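Fekdale food hygiene marking scheme

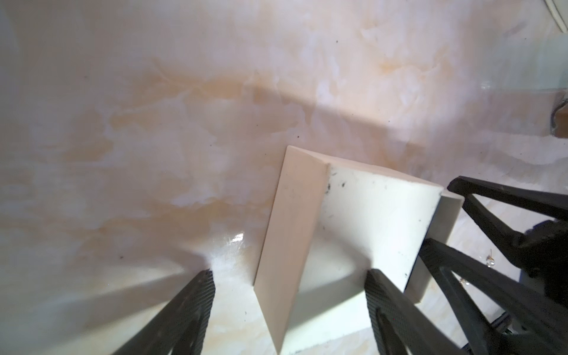

White foam block with dark specks on one face, standing on a marble-patterned surface.

The Fekdale food hygiene marking scheme is a system of inspection and public grading for premises that prepare or sell food in the district of Fekdale. It covers restaurants, takeaways, bakeries, school kitchens, market stalls and mobile units. Each premises is given a mark from 0 to 6, where 6 is the highest. At the last published count the register held 1,865 premises.

Background

Before the scheme began, inspection reports were kept on paper at the district offices and could be read only on written request. Officers recorded faults in their own words and there was no common scale, so that two kitchens with much the same faults could receive quite different letters. The present form of report was drawn up by Trilok Kanaujia, then head of environmental health for the district, and was first tried on premises in the Stostano quarter, where a large share of the district's restaurants are found. It was extended to the whole district the following November.

Inspection

Visits are made without notice during normal working hours, which for evening trade may be as late as 10 pm. An officer examines three areas: the handling of food, the state of the building and fittings, and the records kept by the business. Faults are entered on a hand-held device running Trindex, a case management program that also produces the printed report.

The report form has 105 items. Each is entered as met, partly met, not met or not relevant. Items relating to cooking, chilling, reheating and the separation of raw and cooked food are classed as major; the remainder, such as worn floor covering or a missing bin lid, are classed as minor. A premises with any major item not met cannot receive a mark above 2, whatever its result on the rest of the form.

A full visit takes around two hours. Where an officer finds an immediate risk to health, the premises may be closed on the spot by a separate legal notice. Such a notice is not part of the marking scheme, although the mark is normally changed to 0 at the same time.

Display of marks

The mark must be shown at or near the main entrance, at a height where it can be read from outside. Mobile units show it beside the serving hatch. Home bakers who sell only by order have no entrance open to customers and are required to give the mark on their order page or price list. An old card must be taken down when the new one arrives, and showing a mark higher than the one held is an offence.

Appeals and repeat visits

The owner of a premises may appeal against a mark in writing. The appeal is decided by an officer who took no part in the visit, working from the report and any photographs attached to it. The disputed mark stays on display until the decision is made.

A repeat visit is a different procedure and is meant for businesses that accept the original findings and have since put the faults right. A fee is charged. The new mark may be higher, lower or the same.

The distinction was tested in the Sandhu case, in which a family restaurant had paid for a repeat visit while its appeal was still open. The district at first treated the payment as withdrawal of the appeal. On review it was held that the two could run side by side, and the guidance notes were reworded - the earlier text had said nothing on the point.

Criticism

Restaurant owners have objected that a mark describes conditions at one visit but may stay on the door for many months. Small businesses have also complained of the weight given to written records, which in a family kitchen are often kept by the person doing the cooking. The record-keeping section was later shortened for premises with fewer than five staff.

See also
Food safety
Environmental health officer
Temperature control in catering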